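Matdale mattress and channel headboard, after 2 months

I wasn't expecting to get this excited about a bed! I ordered the Matdale mattress in August along with the gray Noston headboard, the upholstered one with the vertical stitching, and the pair look so good together. The mattress is firm without being hard, and I can sit right on the side to pull my socks on without sliding off. 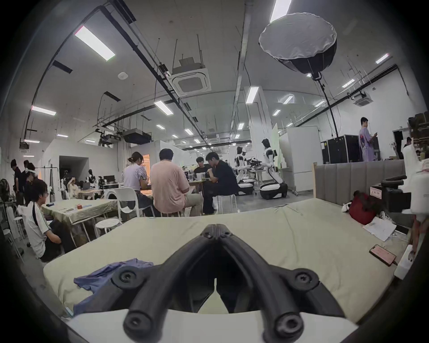 Does the headboard need to be screwed to the wall?

Mine bolts to the bed base with four bolts, and the job took about 40 minutes (I dropped a washer and had to go hunting for it).

My one gripe is that crumbs love those stitched channels. A soft brush gets them out fine. I'd buy both again, and I'm already eyeing the smaller size for the guest room.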